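3.2 Household survey on reuse of plastic tableware

The survey was carried out in two towns, Adovville and Duvitz, in May. In each town we visited 25 households which had answered our first letter. All visits were made in the afternoon and took almost 44 minutes. The respondent was asked to put on the table the small items that are kept for daily use but have no fixed place in the kitchen. We did not give a list in advance, because in the pilot study such a list had a strong influence on the answers. Tableware was often mixed with office supplies and toys, and we coded these groups separately (Figure 2).

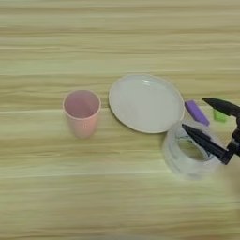

3.3 Coding of the items

Each item received one code for material and one code for the time of ownership, as reported by the respondent. When the respondent was not sure about the age of an item, we used the code "unknown" and did not estimate it. Plates and cups were coded one by one, also when they were bought as a set. Figure 2 shows a pink plastic cup and a white plate on a wooden table; in our scheme the cup belongs to group A (light drinking vessels) and the plate to group B.

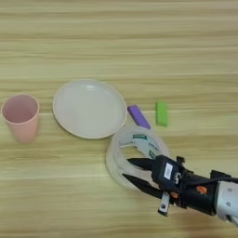 Two coders worked independently with the Amaral scheme, which we shortened to 13 categories. Differences were discussed until both coders agreed. Most of them concerned items whose use had changed over the years, for example a cup that the family now keeps for pencils or for watering plants. We decided to code the present use and to write the earlier use in a separate field. The interviews in Duvitz were longer in this part, and the respondents there spoke more often about gifts from relatives. Items which had been thrown away before the visit were not included, so our results probably give too high a value for the average time of ownership.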